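Section 4. Preparing the work area

This section is for club members setting up the Guerra arm for the Polenach sorting challenge. Complete Section 3 (mounting and power) first. Two people should do the set-up together, one at the arm and one at the laptop.

Caution: Keep the emergency stop within reach of the person at the laptop at all times. Never put your hands on the mat while the motors are enabled.

4.1 Laying the mat

1. Switch the arm off and wait for the status light to go out.
2. Wipe the table and let it dry. Tape does not hold on dust.
3. Lay the gray mat flat in front of the arm with the long reach direction toward you.
4. Tape down all four corners. Use two crossed strips where there is room, and several overlapping pieces at the near corners, where sleeves tend to catch.
5. Press the tape down with your thumb, then push the mat sideways. If it slides, add more tape.

Note: Use white masking tape only. Packing tape leaves glue on the tabletop, and the school has asked us not to use it again.

4.2 Cables

1. Run the cables from the arm toward the left side of the table.
2. Tape them to the wood at several points, leaving enough slack for the arm to reach every corner of the mat.
3. Check the tape that holds the cable bundle to the side of the arm. Replace it if it has started to lift.
4. Look over the thin wires to the sensor board under the gripper. They must not cross the prongs.

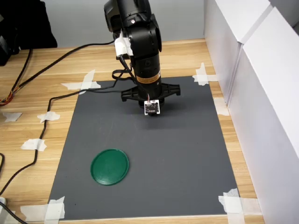 4.3 First test

1. Put one lid from the parts box on the mat. Do not start with the full set.
2. Clear everything else off the mat, including pens and tape rolls.
3. Enable the motors and send the arm to its home position.
4. In the Fanach program, open Settings and enter 143 for hover height and 343 for maximum reach. Both values are in millimeters.
5. Set the move delay to 4000 milliseconds for the first run. You can shorten it later.
6. Press Locate. The program shows a position for the lid. Compare it with where the lid is lying.
7. If the position is wrong, press Stop, disable the motors, move the lid a little and try again.

Note: If the program shows error 2582, the sensor board is not connected. Turn the power off before touching the wires.

Caution: Do not lean on the white boards beside the table. They are there to block the view from the next team's station and will not hold your weight.

4.4 Before you leave the table

Send the arm home, disable the motors and switch off the power. Leave the mat taped down between sessions. Write any changed settings in the Girnier logbook with your team number. Teams that change the hover height and do not write it down will be asked to redo the November checklist.

Revised 29 Dec 2024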